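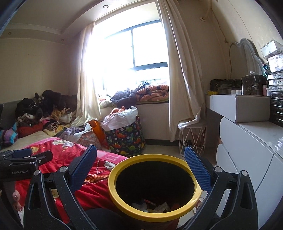
The messy bedroom will not save your benchmark

There is a style of result going around that I have learned to read slowly. A group collects demonstrations with hand-held grippers in real homes, trains a policy on them, and reports that it now handles clutter. The newest one to land on my desk is the Erora report, which came out in August and has been passed around ever since as proof that lab tabletops are finished.

I have no quarrel with the setting. A trash bin with crumpled tissues in it, a heap of clothes on the bed, daylight blowing out the window – that is a fair picture of where a household robot would have to work, and I would much sooner see it than another row of colored blocks. My quarrel is with what the authors think they have measured.

Start with the numbers. Erora trained on 1728 demonstrations and tested on 614 trials. It reports success in 464 of those trials, a little over 75 percent. Fine. Now look at the appendix, where the rooms are listed. Every test room also appears in the training set. The objects were moved between sessions, the authors say, and the bedding was sometimes changed. To me that is a test of whether a policy can cope with a familiar room on a different day. It's a useful thing to know, but the abstract calls it "unseen homes."

Then there is the question of what counts as success. For the bin tasks, a trial passes if the item ends up below the rim. A tissue dropped from well above the bin passes. So does one that clips the rim and falls in. I went through the clips the group posted and could not find a breakdown of which was which, and the report doesn't give one.

Defenders say the hand-held method makes up for this, as people are good at the job and their skill carries over. Maybe. A person holding a gripper also leans, turns at the waist and picks a comfortable angle without thinking. The arm bolted to a cart does none of that. The Tadwood group at least ran the same tasks with a fixed base and printed the drop, ugly as it was. Kelent did something similar on a smaller scale. Erora skips it.

What would change my mind is dull. Hold out whole rooms. Score the release as well as the landing. Publish the failures with the same care as the wins. Until then I would treat the 75 percent as a number about those particular rooms – and I would not buy a cart on the strength of it.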